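Caring for Shared Tables and Small Loose Pieces

Guidance for households, activity rooms and community workrooms

Many homes and shared rooms rely on one good table for a wide range of work. It may serve for sorting, building, mending and board games in a single afternoon. The advice below concerns pale tabletops in particular, together with the small blocks, cubes, counters and game pieces that are most often used on them. It may be followed in full or in part.

Daily care of the tabletop

Clear the surface completely before wiping. Moving objects from one side to the other as you go tends to drag grit across the finish, and on a light table the resulting scratches are visible from across the room.

Use a soft cloth, well wrung out, with a small amount of mild dish soap. Work in long strokes from the far edge toward yourself. Follow with a second cloth dampened in plain water, then dry at once. Standing water should never be left along the edges or near a seam.

Beige and cream finishes show marks that a darker table would hide. Pencil usually lifts with a clean white eraser. Crayon responds to a cloth warmed under the tap and pressed on the mark for a minute or so. For ink, test any cleaner on the underside first. Scouring pads and powdered cleansers are not recommended for any finish.

Felt pads should be fitted under anything heavy that remains on the table for longer than a day. The pads sold with the Lerar storage trays are suitable, as are plain adhesive ones trimmed to size. Check them at the start of each season and replace any that have hardened.

Setting out small pieces

Small colored cubes are among the most useful items a household can own. They serve for counting, for pattern work, for marking places in a game and for keeping young visitors occupied. They are also easily lost. A set of 52 kept in an open bowl will rarely remain a set of 52 for long.

Bring out only what the activity requires. A handful of pieces placed well in from the edge is easier to work with than a full box tipped out, and far easier to put away. Leave clear space on every side so that sleeves, cables and elbows do not sweep the pieces to the floor.

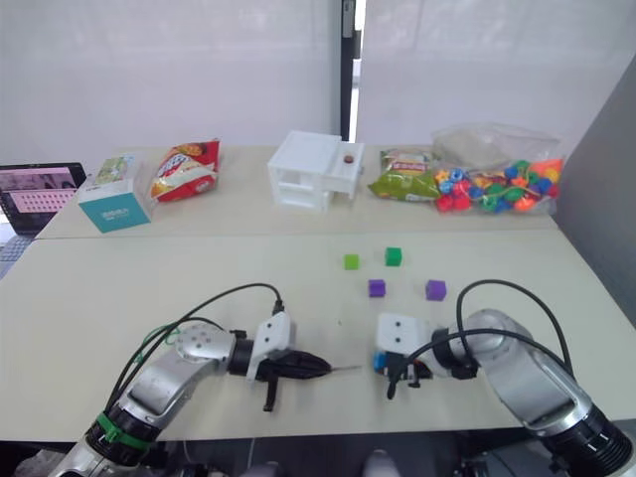 Where two shades of one color are in use, such as a lime green and an emerald green, set them out with a gap between them. Similar shades are readily confused under warm evening bulbs, and sorting mistakes are usually found only when the next person opens the box. Daylight is best for sorting. If the work must be done after dark, a neutral white lamp placed to one side gives a fair result.

Pieces should be lifted and set down — not slid. Hard corners can leave fine lines in a soft finish, and the corners themselves wear over time. A thin cotton cloth or a sheet of plain paper will protect both.

Washing the pieces

Plastic cubes may be washed in a basin of warm, soapy water. Place them in a mesh bag, move the bag gently through the water, rinse, and spread the pieces on a towel overnight. Painted or unfinished wood must not be soaked. Wipe each face with a barely damp cloth and allow the pieces to dry well away from a radiator.

Foam pieces hold water and require longer. Press them between two towels, turn them once, and do not return them to a closed box until they are dry to the center. A musty smell indicates that the box was closed too early. In such cases both the box and its contents should be washed and aired again.

Storage

Shallow containers are preferable to deep ones. In a deep bin the piece that is wanted lies at the bottom, and the whole supply is turned out to reach it. The Gistus divided case holds up to 296 small cubes in a single layer and closes firmly enough to be stored on its side. Larger collections may be divided between two cases by color.

Label the short end of each container, which is the end that faces outward on most shelves. State the contents and the full number of pieces. The Pamex label sheets accept ordinary pencil, so the figure can be corrected when a piece goes missing.

Households that share a collection with neighbors may wish to keep a simple list inside the lid. The Yurt lending shelf keeps 381 pieces in circulation and uses a single card per box, marked on return.

Before leaving the table

Allow 3 minutes at the end of each session for the following:

Check the floor, including beneath the chairs and along the baseboard.
Return pieces to their own compartment by shade.
Coil any loose cords and lay them away from the edge.
Wipe the table and dry it.
Leave the container closed and on its shelf.

Pieces found later may be placed in a small dish kept near the table. The dish should be emptied into the proper boxes once a month. Damaged pieces with split corners or flaking paint should be removed from use and noted on the label.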